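Brown eggs and a long apprenticeship 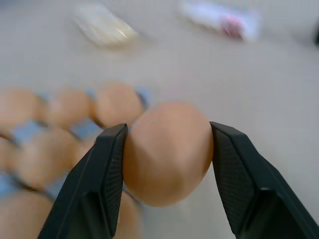
So how long do you boil one? "Five minutes, then out," says Filipa Caldeira, who has cooked breakfast at the Ayala guesthouse long enough to have lost most arguments about it. She buys brown because her guests believe they taste better. "They don't -- but try saying that before coffee."

White ones she keeps for baking. Her timer, a Jadenik, runs slow, and she has learned to ignore it.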